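Skondivwood Community Help > Shared Workshop Builds > Arms and Grippers

Gripper opens over the bin but the paper sometimes stays on a finger

Posted by Ksawery Głowacki
Sunday, May 16, 2021

I am building a small tabletop cell in our shared workshop. The arm has a ROBOTIS gripper on a tool flange and the task is simple: pick up a crumpled tissue, carry it to a small lidded trash bin, let go, retract. The lid is opened by hand before each run and stays open until the end of the batch.

Picking is fine. Placing is where I lose runs. I log every cycle, and out of 527 drops since January I have 180 where the tissue came back up with the gripper. Most of those are on the left finger. The finger linkage is an open skeleton with cutouts and pivot screws, and loose paper catches in it. With a foam cube of the same size I get no failures at all.

The drop sequence in my script:

move to point above bin, fingers vertical
descend to drop height
open gripper to full width
wait 2 seconds
retract straight up

I have tried a longer wait and a slower retract. Neither changed the rate enough to matter. Drop height is currently low enough that the tissue is inside the bin before the fingers open.
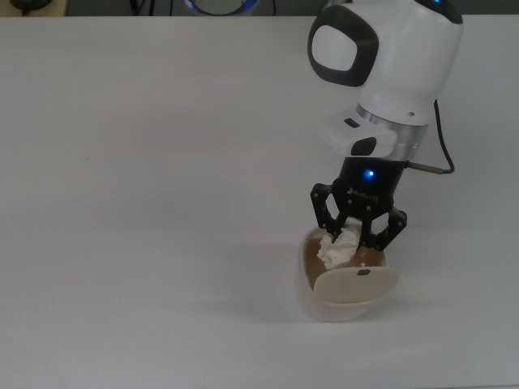
Kári Ingvarsson
Full width is probably your problem. In a small opening the fingers have very little room before they meet the rim, and when a finger presses the tissue against the wall it pushes the paper into the linkage. Is the drop point taught from the center of the bin or from the center of the opening? With a lid hinged on one side those are two different points, and the script only knows the one you gave it.

Ksawery Głowacki
Center of the bin, measured with calipers off the table. I never corrected for the lid. I will offset it and rerun before changing anything else.

Replies

Kári Ingvarsson

Following up with a full reply, as the offset alone will not get you to zero.

First, stop opening to full width. Set the opening to the held width plus a small margin. You need clearance on the tissue and nothing more. Crumpled paper expands when you release it, so the margin has to be larger than for your foam cube, but full stroke is far too much in a bin that size.

Second, split the release into stages. What works on my own build, which uses a Kragh controller and a much worse gripper:

open to held width plus margin
pause
close slightly
open again to the same width
retract

The second opening shakes the paper off the pivots. It adds very little to the cycle.

Third, change the approach angle. You come down with the fingers vertical. If you bring them in tilted toward the opening, the tips can stay at the rim while the paper goes in below them, and the linkage never enters the bin. Tilt at the wrist only and keep the rest of the pose. Check the cable before you run it at speed. A loop that is long enough for a vertical pose can be short once the wrist has turned, and the connector at the gripper will take the load. 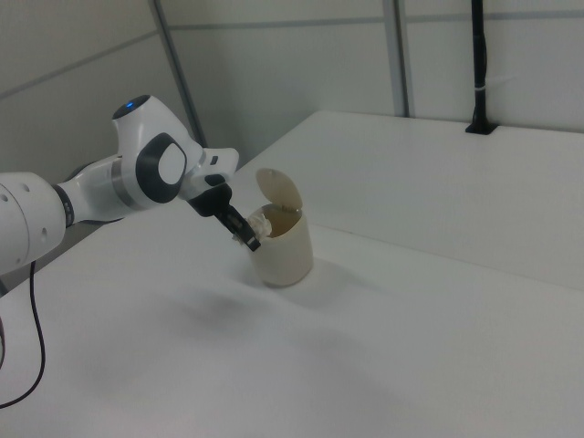

Once the tilt is in, reteach the retract move as well. It should go back along the line of the fingers for the first part and only then straight up. A vertical retract from a tilted pose drags one fingertip across the paper, and you will be back where you started with a different finger.

Fix the bin to the table, too. Double-sided tape is enough. If a finger touches the rim even once, every drop after that in the same batch is off by whatever the bin moved.

Merano

Had the same thing with fabric scraps. I put heat shrink over the fingers. Works ok, replace it when it splits. Don't cover the screws or you can't get at them later.

Citik

Bigger bin.

If that isn't possible, check your grip force. People squeeze paper far too hard because the default is set for rigid parts. At high force the tissue is molded into the cutouts and no release pattern will get it out cleanly. I went down in steps until I started dropping pieces on the way over, then back up one step. Log the force value next to the result so you can see it in the data. You have the cycles for it.

Ksawery Głowacki

Results so far, one change at a time. Corrected drop point: fewer failures, still too many. Reduced opening width with the second open: 7 failures in a batch of 180. Tilt is taught but only run at low speed, and I want a longer cable loop before I raise it. Grip force is next. I am leaving the thread open until the force test is logged.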